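How to prewash fabric before you sew (quick version)

212 shares 6 comments

Do this before you cut. Every time. I skipped it once on a pair of pajama pants and they came out of the first wash three inches shorter.

What you need: washer, dryer, mild detergent, pinking shears or a zigzag stitch on your machine. Scale if you have one.

1. Sort. Darks alone, lights together. Reds and indigo go by themselves, no exceptions.

2. Finish the raw edges. Pink them or zigzag, either is fine. Skip this and you get a huge knot of threads, plus the cut edge frays back and you lose fabric.

3. Snip a tiny triangle off each corner. Helps with tangling.
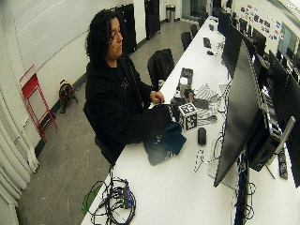
Adamczyk
Sewing editor, Lorkalari

4. Wash the way you'll wash the finished thing. Cotton and linen warm, rayon cold and gentle. Wool is a seperate post. Keep loads small, under 500 grams for lightweight stuff or it twists into a rope.

5. Test for bleeding if your not sure. Damp white rag, press on a corner for 30 seconds. Color on the rag? Wash it again, alone. Quilting cottons can take 3 rounds.

6. Dry. Same rule, same way as the finished piece. Pull it out slightly damp, much easier to iron.

7. Press along the grain, up and down. Don't drag the iron sideways, it'll stretch. Then check the grain: fold selvage to selvage and see if it hangs flat. If it ripples, shift one side until it doesn't.

Don't prewash: precut strips and charm squares, most interfacing, anything dry clean only.

Fold it, label it "washed" with a bit of masking tape, onto the shelf. Cutting layouts next time.

6 comments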